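Grernberg opens its lunch-packing kit to small kitchens

Small kitchens that pack lunches by the dozen have a new helper to think about this June. Grernberg, which until now has sold mostly to larger caterers, is offering its tabletop packing kit on a monthly plan, and the first place to take it up is Güneş, the friendly lunch counter that sends packed meals out to offices and after-school clubs every morning.

The kit is called Jimusitz, and it comes as one arm, a two-fingered gripper with a small camera beside it, a second camera on a stand, and a setup visit that the company says can be done in 2 hours. It's meant for the ordinary things people put in a lunch – a roll, a banana, a lidded container, and of course the bag they all have to go into – and it works on a plain white tabletop with no trays or molded holders to buy.

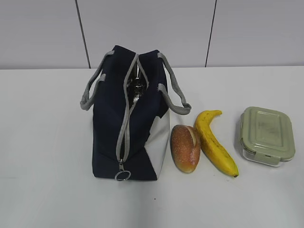
Nazmiye Uçar said the soft bags were what worried her when she first heard about the plan, because a cardboard box stays open by itself and a fabric bag has ideas of its own. She would still like to try the kit for a season, she added, as long as somebody in the kitchen could stop it with one button and get on with the morning by hand.

There is indeed a stop button, a nice big one, and Grernberg includes a spare in the box. The monthly plan covers repairs, a replacement set of fingers whenever the old ones wear down, and 8 training sessions that the kitchen can spread out however it likes. Kitchens that sign up by the end of the month get the first 30 days free, and they can send everything back during that time if they don't get along with it.

Bread gets its own section in the handbook, and a generous one too. The company suggests starting new users on small oval rolls with a firm crust, one at a time, and leaving a bit of clear table for the fingers to come down on either side. 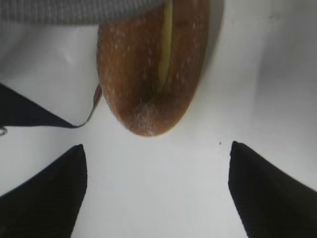

Softer rolls and sandwiches come later, once the grip has been turned down and the staff are comfortable changing it themselves. Washington Miranda, who runs the mornings at Güneş, has been working through those settings before the first deliveries go out, and he told us he has grown quite fond of the whole business – though he still packs the soup himself and plans to keep it that way.

Grernberg has set aside 50 kits for the first round. Kitchens can ask for a visit through the company's sales desk, which picks up the phone from 8 in the morning.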